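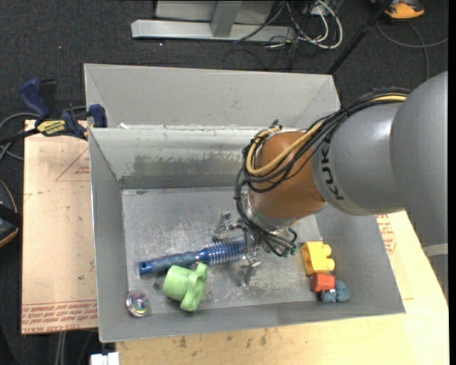 플랄비(Flalby) 게임센터 운영협의회는 2층 대전실의 콘솔 동시 접속 장애와 배선 정비에 관한 안건을 심의하기 위하여 2022년 12월 30일 오후 3시 본관 소회의실에서 회의를 개최하였다. 의장은 성원을 확인한 후 개회를 선언하고, 전차 회의록을 수정 없이 승인하였다. 이어 배선 표시 방식을 먼저 논의하였으며, 검은 케이블 다발에 연노란색 케이블 한 가닥이 나란히 지나는 사진 속 배선과 같이 좌석용 회선은 검은색으로, 관리용 회선은 노란색으로 구분하자는 의견에 이견이 없었다.

**참석:** 의장, 시설 담당, 대회운영 담당, 회원서비스 담당, Shengli Kong(노스텍 Nosteck 기술지원)
**서기:** 회원서비스 담당

## 1. 동시 접속 장애 경과 보고

Shengli Kong은 8월 이후 접수된 장애 기록을 분석한 결과를 보고하였다. 장애는 같은 공유기에 연결된 콘솔 두 대 이상이 동일한 협동 방에 입장할 때 주로 발생하였고, 유선과 무선 접속에서 모두 확인되었다. 보고자는 이중 NAT 구성과 고정 포트 전달 규칙의 중복을 유력한 원인으로 제시하였으나, 일부 좌석의 접속 끊김은 원인이 확정되지 않았다고 덧붙였다.

대회운영 담당은 레데스마(Ledesma) 리그 예선에서 7번 좌석의 재접속이 반복되어 경기가 중단된 사실을 언급하고, 해당 좌석의 우선 점검을 요청하였다.

## 2. 네트워크 구성 변경

다음과 같이 의결하였다.

- 상위 장비를 브리지 모드로 전환하고 주소 할당은 하위 공유기 한 대로 일원화한다.
- 기존 포트 전달 규칙은 백업 후 전부 삭제하고, UPnP를 사용한 상태에서 재시험한다.
- 콘솔별 내부 주소는 예약 방식으로 부여하며, 예약 대상은 최대 98대로 한다.
- 대전실 망과 사무용 망을 분리한다.

회원서비스 담당은 UPnP 사용에 따른 보안 문제를 질의하였고, Shengli Kong은 망 분리를 먼저 완료한 뒤 적용할 것을 권고하였다. 의장은 이를 작업 순서에 반영하도록 하였다.

## 3. 펠트게이트(Feltgate) 분점 적용 여부

시설 담당은 분점의 회선 계약이 본점과 달라 동일한 구성을 바로 적용하기 어렵다고 설명하였다. 본점 재시험 결과를 확인한 후 차기 회의에서 다시 논의하기로 하고 의결을 보류하였다.

## 4. 계정 이용 안내

한 콘솔에 이전 이용자의 계정이 로그인된 채 남아 있는 사례가 보고되었다. 퇴실 시 로그아웃 안내문을 좌석마다 부착하고, 콘솔을 30분간 사용하지 않을 경우 자동으로 절전 상태가 되도록 설정하기로 하였다.

## 5. 후속 조치

| 내용 | 담당 |
|---|---|
| 브리지 모드 전환 및 재시험 | Shengli Kong |
| 망 분리, 회선 색상 구분 | 시설 담당 |
| 7번 좌석 우선 점검 | 시설 담당 |
| 로그아웃 안내문 제작 | 회원서비스 담당 |

기타 안건이 없어 의장은 오후 4시 20분에 폐회를 선언하였다. 차기 회의 일정은 재시험 일정이 정해지는 대로 서기가 통지한다.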